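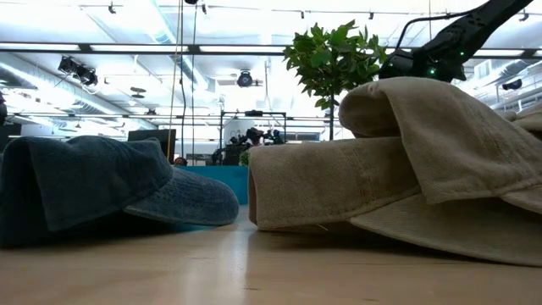 How to Wash a Baseball Cap Without Wrecking the Brim

I own too many caps and I sweat in all of them. For years I just wore each one until it got gross and then bought another, which got expensive once I started liking the nice ones. So I taught myself to wash them by hand, and after one really sad February when I cooked a good Ganura cap in the dryer (it came out sized for a doll), I think I've got it down.

First thing, figure out what's inside the brim. Flick it with your fingernail. Plastic gives you a dull little tick and can go in water all day. Cardboard sounds hollow and papery, and older caps often have it. If yours is cardboard, do not soak it! Skip down to the spot cleaning part.

What you need:
A sink or a bucket
Mild laundry soap, the clear kind if you can get it
An old soft toothbrush
Two towels
Something round to dry it on

Test the color before anything else. Wet a corner of a white rag, put a dot of soap on it and rub somewhere hidden, like under the sweatband. If color comes off on the rag, use cold water only and wash that cap by itself. Dark denim is the worst for this. I once turned a whole sink, plus one formerly cream Urketti cap, a kind of sad pale blue.

Fill the sink with cool water and swish in a teaspoon of soap. More soap just means more rinsing, trust me. Before the cap goes in, scrub the sweatband with the toothbrush and a drop of soap right on it, short strokes, going all the way around. That's where nearly all the grime lives. Then dunk the whole thing and leave it for 13 minutes. (Yes, that's oddly exact, it's two songs and the dishes.)

Swish it around, drain, and rinse under the tap until the water runs clear. Don't wring it. Press it between your hands, then roll it in a towel and press again.

Now the shape. Push the crown out from the inside with your fist and smooth the panels. Stuff it with the second towel, or set it over a bowl or a big coffee can. I use an upside-down Brello mixing bowl that's just about my head size. Curve the brim with your hands and leave it alone. Overnight usually does it, longer if the air is damp. Keep it out of direct sun unless you like the faded look, which I kind of do on the blue ones.

Spot cleaning for cardboard brims: same soap, barely damp cloth, dab at the stain and go over it again with plain water. Blot the sweatband and stand a fan in front of it. Keep the brim itself as dry as you can.

For old yellow sweat rings, mix baking soda and water into a paste, leave it on for half an hour, then brush it off and wash as usual. Sometimes it takes two rounds.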